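Why Does a Blanket Keep You Warm?

On a chilly morning, when the floor is cold and the window has gone all foggy, there is no better place in the world than under the blankets. You wiggle your toes, you pull the covers up to your nose, and before long it's as toasty as a bread oven in there. So it's easy to think that blankets are warm things, the way soup is a warm thing or a radiator is a warm thing.

But try this. Go and find a blanket that has been folded in a closet all day, where no one has touched it. Slide your hand between the folds. Is it warm? Not very! It's the same temperature as the closet. You could wrap that blanket around a rock and leave it there until Friday, and the rock wouldn't get one bit warmer.

So where does all that lovely warmth come from?

You are the heater

It comes from you. Your body is busy every minute of the day and night. Your heart is pumping, your lungs are puffing, your stomach is working away on your supper, and all that work makes heat. A grown-up sitting still in a chair gives off heat like one of those old-fashioned 100-watt light bulbs, the kind that got too hot to touch. You are smaller, so you make a bit less, but you're still a very good little heater (and if you have ever shared a bed with a cousin in August, you know just how good).

The trouble is that heat doesn't like to stay put. It always moves from a warmer place to a cooler place. If you put a hot potato on a cold plate, the potato cools down and the plate warms up. In winter, you are the potato, and the whole cold outdoors is the plate. Poor potato!

What the blanket does is slow the heat down. It doesn't stop it completely, and if it did you would soon get much too hot. It just makes the heat take its time leaving, so that more of it stays close to you.

The secret is air

Now we come to the part I like best. When you look at a wool blanket or a fleece sweater, you see cloth. But a big share of what you are holding is air. If you could shrink down to the size of a flea and go for a walk inside your sweater, you would find yourself in a sort of tangled forest, with threads looping every which way and pockets of air in between.

Air is very slow at passing heat along, as long as it keeps still. Moving air is another matter, and that's why a windy day feels so much colder than a calm one. The wind carries off the warm air next to your skin and brings you fresh cold air in its place, over and over. All those tangled threads hold the air and keep it from wandering about. Trapped air is what keeps you cozy. The threads are there to do the trapping. 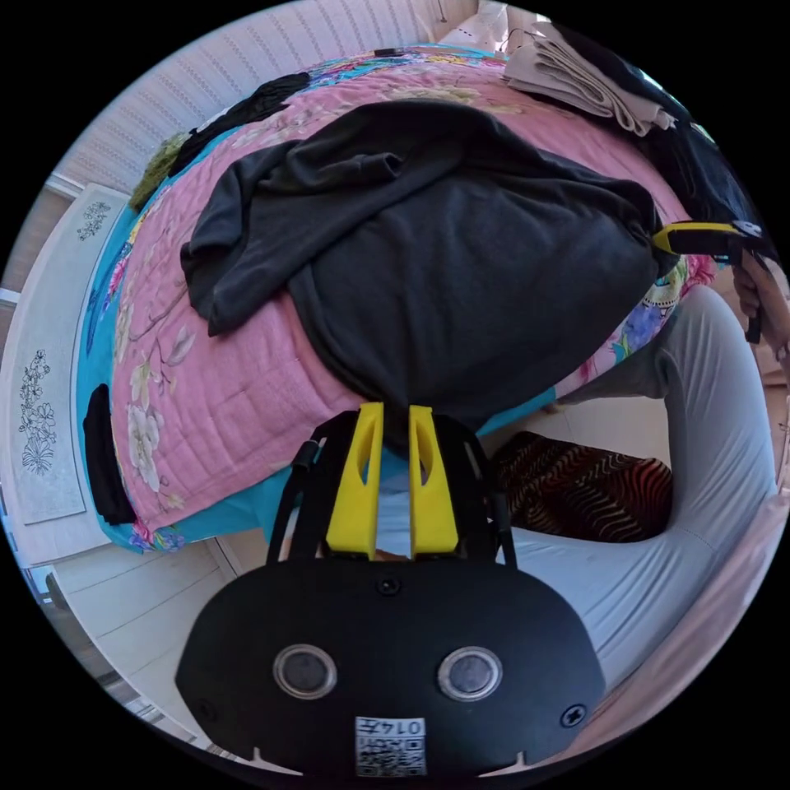
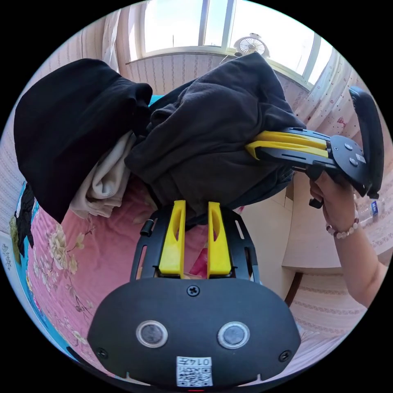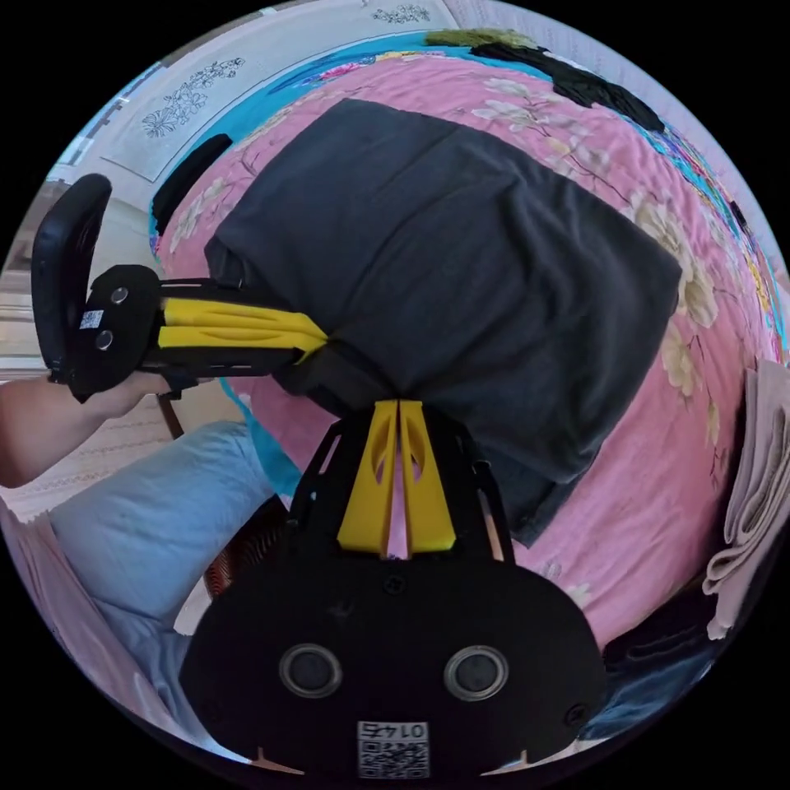

People worked this out a long, long time ago, even before they knew what air was. More than 2,000 years ago, people were already making felt, which is wool that has been made wet and then rubbed and squeezed until all the little hairs lock together. They made hats and boots and even tents out of it. Felt is thick and full of tiny air pockets, and it is still used for boots in places where the winters are long.

Animals have the same idea. A sheep wears its wool all winter. A cat has soft short fur hidden under the longer hairs. And have you ever seen a small bird on a branch in the snow, looking as round as a tennis ball? It hasn't been eating too much. It has fluffed up its feathers to make more room for air between them, so it's really putting on a thicker coat without having to go and get one.

Your body tries that trick too! When you get goosebumps, tiny muscles are pulling up the little hairs on your arms. It would work beautifully if you were furry. As it is, you had better get a sweater.

Wool, cotton and fleece

Wool hairs are crinkly, a bit like very tiny springs. They push away from each other, and that leaves plenty of room for air. At the old Kernholm blanket mill, which is a museum now, there is a big book in a glass case that lists every blanket made there in the last year it was open, all 3,388 of them, and next to each one is a note on how thick it was. The thick ones cost more. People in Kernholm knew what they were paying for.

Cotton comes from a plant, and it is soft and cool and very nice for sheets and T-shirts. But when cotton gets wet, water fills the spaces where the air used to be, and water carries heat away from you much faster than air does. That's why you feel so shivery in a soggy T-shirt.

Fleece is the fluffy stuff that many jackets are made of. It has the same name as a sheep's coat, which is a little confusing, because most of it is made from a kind of plastic, spun into very fine threads. The cloth is brushed with little wire bristles until the surface goes fuzzy, and all that fuzz holds air. Fleece doesn't soak up much water, so it dries quickly. Wind blows right through it, though, so on a blustery day it's best to put something smooth over the top.

Something to try at home

You'll need three jars with lids, all the same size, and a grown-up to pour the warm water. Ask for water as warm as a bath, no hotter.

Fill the jars and put the lids on. Pull a thick wool sock over the first one. Wrap the second in a cotton dish towel, going around just once. Leave the third with nothing on at all. Then stand them somewhere cool, such as a shady porch, and go and play for 12 minutes.

When you come back, take off the wrappings and feel each jar. Which one is the warmest? If you can't tell yet, bundle them up again and give them a while longer. You can try it with other things too, like crumpled newspaper, a mitten, or two socks at once. Write down what you used and which jar won, and when you're done, pour the water on the houseplants once it has cooled.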